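Learning Irish at forty-five minutes a week
3 Aug 2019

The evening class at the Drundard centre has been going for 13 years, and its teacher has taken it from the start. She grew up speaking English at home and learned Irish at school, badly by her own account, before going back to it as an adult. We spoke in the small office beside the classroom in Traltuvow, between two groups.

She began with the question she gets most often, which is how many words a person needs. "People want a number, so I give them 1000," she said. "With that you can get through a visit to a shop, a chat about the family and most of the weather. I'd sooner they had those and could use them than had a long list they only know on paper."

Her beginners' group meets for 45 minutes. The first ten go on greetings and on whatever people did since the last class. Grammar comes late in the session and is kept short. She does not teach the change at the start of words, where "bád" becomes "mo bhád", as a rule to be learned by heart.

"They say it before they see it," she said. "My boat, your boat, my cat, your cat. By the third week they're putting the h sound in themselves. Then I write it on the board and it's something they know already." 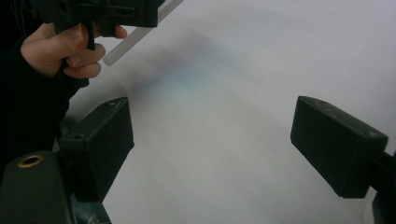
Spelling and sound

Most of those who give up do so over spelling. She said the written language puts people off because they try to read it with English rules. Her answer is to teach the broad and slender consonants early, using pairs such as "bó" and "beo", and to have the class listen with their books shut.

"The spelling is more regular than English," she said. "Once you know what the vowels on each side are telling you, you can read out a word you've never met. You might get the stress wrong if you've picked up the habit of another part of the country, but you'll be understood."

She uses the Geraghty reader for homework, a page at a time, and asks people to read it aloud twice.

Keeping it up

Numbers have held steady. The centre had roughly 70 learners on its books last winter across all levels, and a grant from Unerent pays for the room until next summer. The advanced group is the smallest and the one she would most like to see grow.

I asked what she tells those who miss a few weeks. "Come back anyway," she said. "We go over the old work every time, so you'll hear it again."

The beginners' class takes new names until the end of August.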